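Skovdale Community Help > Home, Yard & Storage
How do I stop cans from jamming in a homemade gravity rack?
Posted by Raili Mustonen, 5/22/18

Hi all, long-time reader, first time I've needed to ask anything. I built a can rack for the pantry out of leftover shelving from the Guvcombe place and I'm pretty proud of it except that it doesn't work. The idea is you load soup cans in at the back, they roll down to the front, and you always take the oldest one. I have four lanes, each 30 inches long. The beans do fine. The tall soup cans go a little way, turn crooked, and stop dead. Then the ones behind pile up and I end up poking at them with a wooden spoon, which my husband finds hilarious.

Things I've tried so far: waxing the bottom of the lane (worse, they slid instead of rolling), putting a book under the back end (they came down so fast one dented the stopper), and loading only one brand. I go through a lot of cans because I stock up every April when the store clears its shelves, so I'd really like to fix this and not go back to stacks on the floor. Do I need more slope, or are my lanes the wrong width? They're all the same width, cut for the biggest can I buy, plus a bit. Thanks in advance!

Mafalda Lobo
It's your width, I'd bet money on it. "Plus a bit" is where everybody goes wrong, me included. A can that has too much room on each end will start to turn, and once one corner touches the side it acts like a brake. You want it loose enough to roll and snug enough that it can't twist. I leave the thickness of two pieces of cereal box in total, and I check it with the can that has the thickest rim, because the rims are what rub.

The easy fix without taking it all apart is to line one side. Cut a strip of thin hardboard the length of the lane and stick it on with double-sided tape, then test it before you glue anything. Do it lane by lane for whatever can goes there. I know that means you can't mix sizes in one lane anymore but mixing is half your trouble anyway. Short fat cans and tall skinny ones don't roll at the same speed and they catch each other.

On slope - leave the book out. I tried a bunch of heights on mine and ended up with the back end only a couple of inches higher than the front. Go up a little at a time, with the lane full, because a full lane behaves very differently from one can on its own. And put a scrap of felt on your stopper! Mine used to bang so loud the dog left the room.

Also peel off any labels that are coming loose. One flappy corner will hold up a whole row. I had 11 cans of tomatoes stuck behind one once and took the lane half apart before I found it.

morais_garage
just buy one. I got a wire one for under 30 bucks and it's fine

Rasa
Mafalda has most of it. I'd only add: look at the joints. If your lane is made from more than one piece, run a fingernail down the whole floor of it, and if your nail catches, so will a rim. Sand in the direction the can travels. I'd skip wax and oil completely, you want a little grip so they roll.

The other thing is the side walls. They don't need to be as tall as the can, but they do need to be straight, and long thin strips love to bow out in the middle. Mine bowed after one damp spring and every can got stuck at the same spot. I screwed a small block to the outside there and haven't had trouble again. 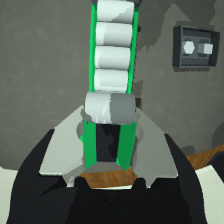

Skovdale Makers & Menders Club

What you're after is every can lying square across the lane, close to its neighbor, with none of them pointing off to one side. If they sit like that when the lane is full and stopped, they'll usually keep that way when you pull the front one. If they're already a bit crooked standing still, go back to the width before you touch the slope.

Load them gently too. I set each one in with both hands and let go once it's level - dropping it in from one end starts the twist right there.

Raili Mustonen
Thank you both! (And morais, noted, but I'm stubborn.) I lined the soup lane last night and it's rolling, with one sticky spot near the back that must be the joint Rasa mentioned. Sandpaper tomorrow. The felt is on too.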